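Garment station notebook, hand-held pair (left and right)
2026-10-06

Picking up where I left off in this book, with the left gripper back together and my fingers still smelling of isopropyl. I'm going to write this one out at length, partly for whoever gets the pair after me and partly for myself, as my notes from the last finger change consist of the words "same as before" and a coffee ring. I spent a good part of the morning working out what "before" had been, so let's not do that again.

The complaint was that the left gripper was letting go of knit fabric. It would close nicely, take a fold, and then as soon as the right gripper started to pull, the fold would creep out between the tips. Cotton towels were fine, and so was the canvas tote. Polos and tees were hopeless, which made me suspect the inserts before anything else — knits are slippery little things once the ridges lose their bite. I had the old inserts under the bench magnifier and the ridges near the tips were polished smooth, with the base still nearly as good as new. That tells you where we do all our pinching, I suppose!

So, new Jikuvik inserts on both fingers of the left unit. What I did, in order, for the next person:

Battery lead off first. Take the finger out of its mounting block before you touch the insert, please, even though it looks as if you could slide the insert out in place. You can, but you will bend the pad doing it (ask me how I know). Wipe the seat with alcohol and let it dry while you do the other side. The new insert goes in from the base end and you push toward the tip until it stops. Snug the screws by hand, close the gripper gently on a scrap of felt so the two faces find each other, and only then tighten all the way. I did it the other way round the first time and the tips met a hair out of line, and had to start over.

I also cleaned the markers on the mounting blocks, with a dry cloth only. Alcohol lifts the print. There is a note about this inside the lid of the Bukberg case and I would like to underline it twice.

After that I put the green polo down for a look at the fingers open, mostly to see that both markers were clear of the fingers and that the inserts sat evenly along their inner faces.
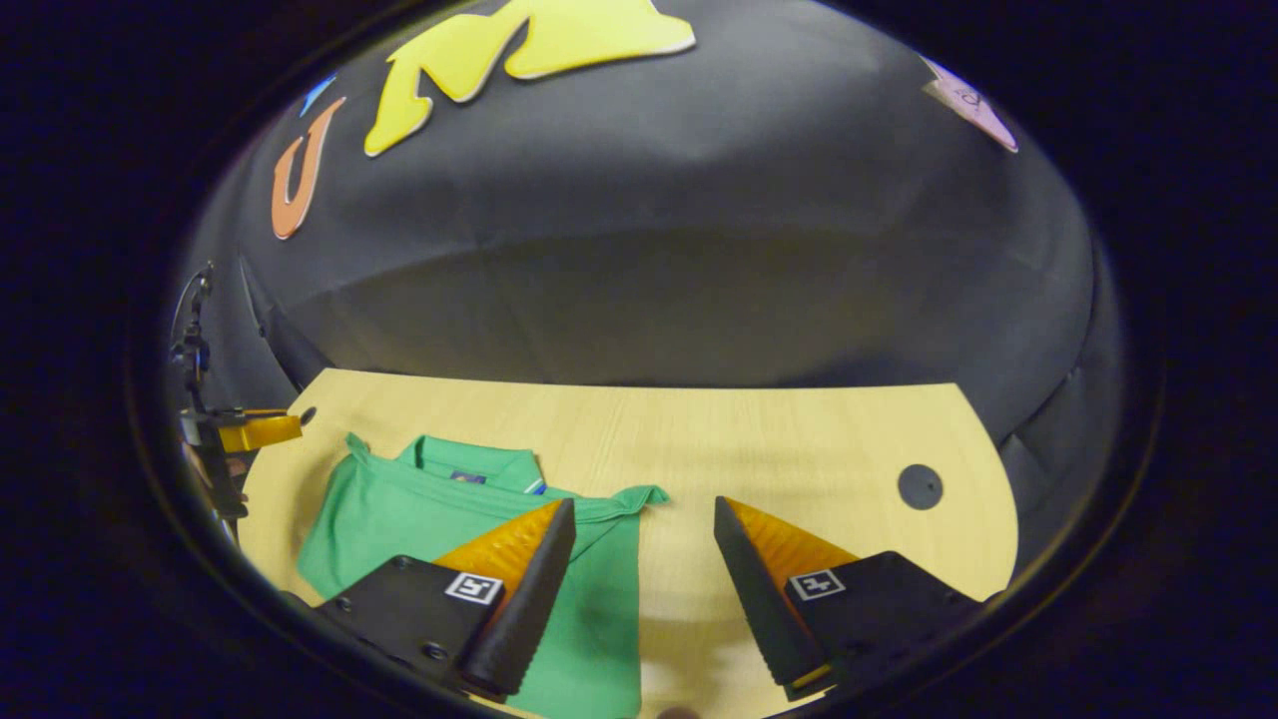
Left unit open over the polo, new inserts in, before final tightening.

Both markers read cleanly in the Elolden viewer on the first try, so I left the mounting blocks where they were and went on to the width check. I had expected to redo the whole calibration and had even made tea for it. Fully open and fully closed both came back inside the limits, and the log is saved as run 1154 if anyone wants to compare it with the old inserts. I did the final tightening after that and ran the open and close check once more, with no change worth writing down.

Then the soak: 200 open-and-close cycles by hand on the felt scrap, which is dull work and very good for catching up on podcasts. I stopped at 80 to feel the screws and one on the left block had backed off slightly. A dab of the blue threadlocker and it was still tight when I finished. I think we should make that a regular stop, and I've added it to the card on the wall.

Next the pull check with both units, as this was the whole reason for the job. Left pinches a fold of the shirt, right takes a corner and lifts it away on the diagonal. Try to pull in the plane of the fingers and don't jerk it — we're checking the grip, and a jerk will get you a slip from even a healthy pair. I went through it 4 times on the same polo, laying the shirt out again in between, and the left held the fold every time. I was so pleased I nearly went home.
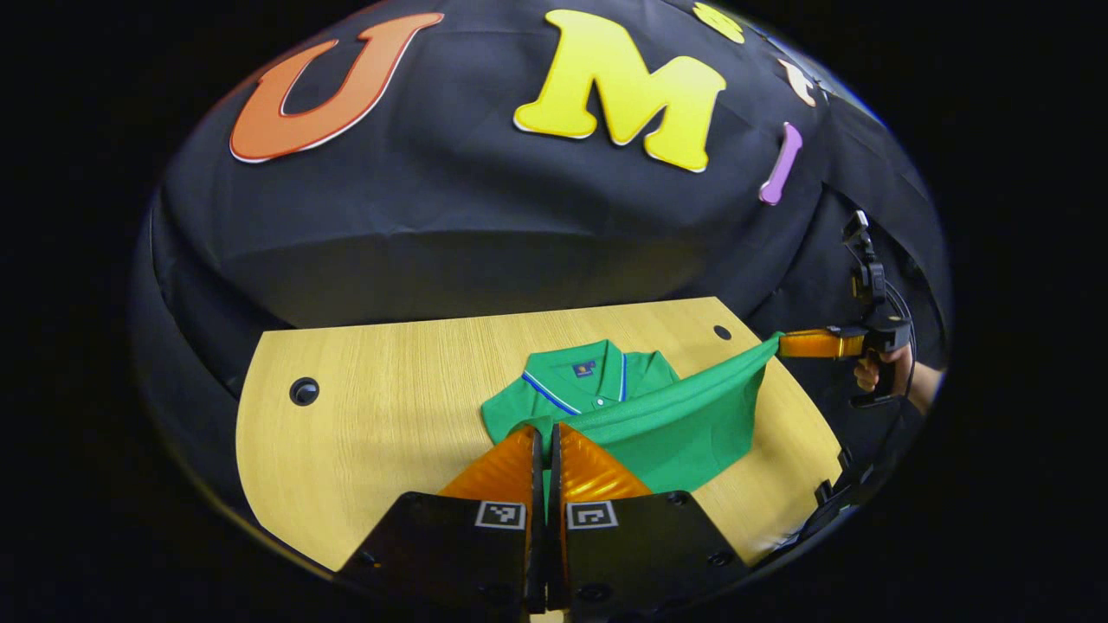

Kalkidan Mekonnen read this over at lunch and wrote in the margin that four pulls on one shirt is a nice start, but the old inserts held that polo too when they were fresh, and would I please do the thin Weldu tees before signing it off, since those were the ones that slipped in the first place.

Fair enough. The tees are in the wash bin, so that's for tomorrow, and I'll leave the tag on the left unit until then. The right unit still has its older inserts. They're duller than I'd like near the tips but not polished through, and I'd rather not change both at once while we're still deciding whether the left is cured.

Spares: one pair of inserts left in the drawer, plus the felt. The next order isn't due until December, so go easy. The little screws have migrated to the tin with the cable ties again and I have put them back.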